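작업 노트 / 10월, 오후 늦게

호스팅 이전 건, 드디어 손을 댔다. Tredus 요금제가 갱신 시점이 되면 첫해 가격의 몇 배로 뛴다는 걸 다들 알면서도 미루고 미루다가, 갱신 안내 메일을 받고 나서야 부랴부랴 Govura에 시험 계정을 하나 열었다. 나중에 같은 일을 하게 될 분(아마 또 나겠지만)을 위해 생각나는 대로 적어 둔다. 좀 길어질 것 같으니 커피라도 한 잔 들고 읽어 주시길!

먼저 파일부터 옮겼다. 업로드 폴더에 든 게 1754개였는데, 관리 화면의 파일 관리자로 올리다가 두 번 멈춰서 결국 SSH로 들어가 rsync를 돌렸다. 처음부터 그럴 걸 그랬다. Govura는 제일 싼 요금제에도 SSH가 열려 있어서 참 고마웠다. Tredus는 한 단계 위로 올려야 쓸 수 있었던 걸로 기억한다. 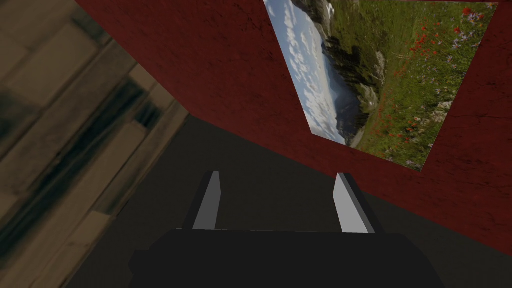
데이터베이스는 덤프를 떠서 그대로 부었더니 한글이 전부 물음표로 나왔다. 순간 식은땀이 났는데, 원본 테이블은 utf8mb4이고 새로 만든 쪽은 기본값이 latin1로 잡혀 있었다. 데이터베이스를 지우고 문자셋을 지정해 다시 만든 다음 부으니 멀쩡하게 올라왔다. 덤프 파일은 절대 지우지 말 것. 이건 몇 년 전에 호되게 배운 일이라 자꾸 잔소리를 하게 된다.

첫 응답 시간도 재 봤다. 캐시를 끄고 같은 글을 불렀을 때 중간값이 Tredus 400ms, Govura 196ms. 숫자만 보면 마음이 확 기울지만 새 계정이라 이웃이 적은 서버에 들어갔을 수도 있으니, 한 달쯤 두고 다시 재 볼 생각이다. 낮에만 쟀다는 점도 적어 둔다. 저녁 시간대는 아직 모른다.

리디렉션은 손으로 정리했다. 예전 주소 체계에서 넘어온 규칙이 17줄 있었는데, 그중 몇 줄은 누가 왜 넣었는지 기록이 없어서 한참을 들여다봤다. 잘 모르겠는 것은 지우지 않고 그대로 옮기고 옆에 주석만 달았다. 지우고 싶은 마음이야 굴뚝같지만, 어딘가에 옛 링크를 걸어 둔 고마운 분들이 계실 테니까.

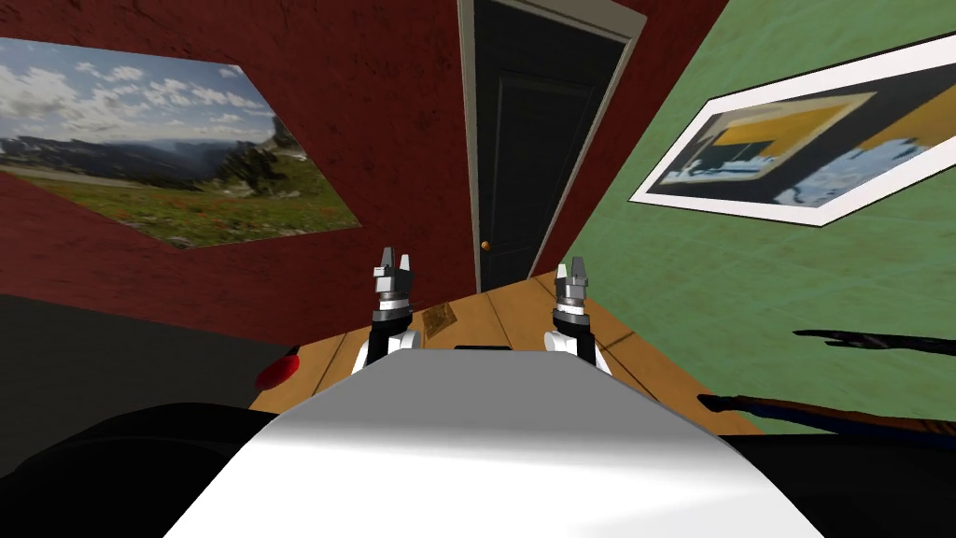

시뮬레이션 화면. 나무 상판 앞쪽에 그리퍼 두 개.

메일은 아직 못 옮겼다. 웹은 Govura로 보내고 메일만 Trison에 두자는 게 Sheldon Chisholm 의견이고, 나도 그쪽이 마음 편하다. 호스팅에 딸려 오는 메일함은 편하긴 해도 스팸 거르는 솜씨가 늘 아쉬웠다. 다만 그러려면 MX 레코드를 따로 손봐야 하고 SPF에도 보내는 서버를 다시 적어 넣어야 한다. 네임서버를 통째로 넘기면 이 부분이 날아가니, A 레코드만 바꾸는 쪽으로 간다.

고객지원에 대해서도 한마디. 인증서가 안 붙어서 채팅으로 물었더니 처음에는 도움말 링크만 주셨고, 다시 여쭤보니 담당자분이 DNS 전파가 끝나야 발급된다고 차근차근 설명해 주셨다. 친절한 분이었다. 다음엔 내가 도움말을 먼저 읽어야겠다.

남은 일
- TTL을 미리 낮춰 두기
- 크론 작업 옮기기 (백업 스크립트 경로 확인!)
- Sydorenko 테마 라이선스를 새 도메인 설정에 다시 등록
- Tredus 자동 갱신 끄기. 이걸 제일 먼저 해야 하는데 메뉴를 못 찾았다

댓글

들깨국수: Tredus 자동 갱신은 결제 수단 메뉴 말고 '구독' 안쪽에 숨어 있어요. 저도 한참 헤맸습니다.

밤샘서버: latin1 얘기에 눈물이… 저는 그 상태로 덮어쓰고 백업도 없었어요. 저녁에 잰 응답 시간도 올려 주시면 좋겠습니다.

Sheldon Chisholm: SPF는 제가 봐 둘게요. 레코드 바꾸기 전에 한 번만 불러 주세요.

문의: 작업 노트 게시판 | © 작업 노트 | 맨 위로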